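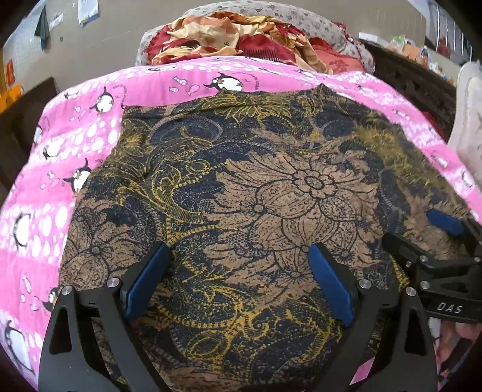

The large tan flower, with the cloth spread on the bed

From: Joaquín Rivadeneira
To: Ditwood Textiles list
Date: September 12, 2013
Subject: Re: [ditwood] Navy and mustard cloth, what to make from it?

Dear Poonam, dear all,

Thank you for the many replies, and excuse me that I answer only now. I was travelling for work and I don't like to write long messages on the telephone.

Poonam Yadav wrote:
> Joaquín, before anyone can advise you on cutting we need to see
> the thing laid out flat. Please put it on a bed or a clean floor
> and look at it from a distance. Which way do the flowers go? Is
> there one big motif or a repeat? And is it a true batik or a
> print? If the wax was done by hand you will see the colour nearly
> as strong on the back. I would also not wash it with anything
> else the first time. I had a navy piece in August which gave off
> colour for three rinses and ruined a pillowcase I was fond of.
>
> My own vote is to leave it whole and hem it. You can always cut
> later, you can't uncut.
>
> Poonam

I did as you say and put it on the bed in my daughter's room. 

To your questions, one after the other.

The direction. I had believed that the flowers all look to the same side, but when the cloth is open I am not so sure any more. There is one very big tan flower with feathery petals and a black outline, and then other tan flowers which are smaller. The mustard leaves and vines go between them in curls, so the eye travels around and does not find a top or a bottom. For a hanging this would be an advantage, I think. For a shirt I would be lost.

The print or batik question. The back is much paler than the front, so I say it is a print in the batik style. Sarla Ahuja told me the same already from the price (I paid 46 for it at the Troncoso market, together with two reels of thread). I am not disappointed. The dots in the navy part are very fine and I like it how it is.

The edges. One edge makes a small peak and does not lie straight. I don't know if the seller cut it in a hurry or if the weave is pulled. Ciarán, you wrote once about pulling a thread to find the straight grain. Does this work also with a dense print, where the thread is difficult to follow? I tried with a needle for half an hour and lost it two times. 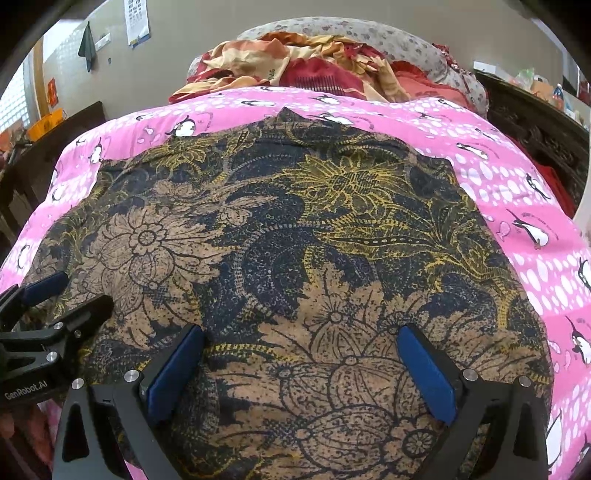

From the other side, pillow and red-and-gold blanket behind

The crumpled blanket is the one I spoke of in my first message. My idea was that the new cloth should go together with it, as a thin cover over the foot of the bed. Side by side I find that the mustard and the gold are friendly to each other, but the red is perhaps too strong beside the navy. What do the others think? My wife says yes to the two together, my daughter says no to everything that hides a penguin.

Uchenna Tamuno proposed to make cushion covers and to put the big flower exactly in the middle of one of them. It is a beautiful idea, but I measured the flower and it is larger than my cushions, so the petals would disappear around the corners. I could buy bigger cushions. Then I need also a place for bigger cushions.

So for the moment I follow Poonam and leave it whole. I plan this:

1. Wash it alone, in cold water, with a little salt. I know that not everybody here believes in the salt.
2. Dry it flat in the shade and iron it from the back side.
3. Make the edges straight, with Ciarán's method or with the long ruler.
4. A narrow double hem with navy thread. Or mustard? The mustard would be visible against the dark parts and I am not sure my stitches deserve to be seen.

One more question about the ironing. I have the old Jendska iron, which has only three positions and no steam. Is the middle position enough if I put a damp towel between? The cloth has already only a few soft ripples, so I don't want to do too much.

I have also 88 centimetres left of a plain navy cotton, in case someone recommends a backing. I bought it for a curtain which was never made – if it is not useful for this, I will bring it to the next exchange and somebody can have it.

With kind regards to everyone,
Joaquín

--
Ditwood Textiles list, message 2381
Please trim your quotes when replying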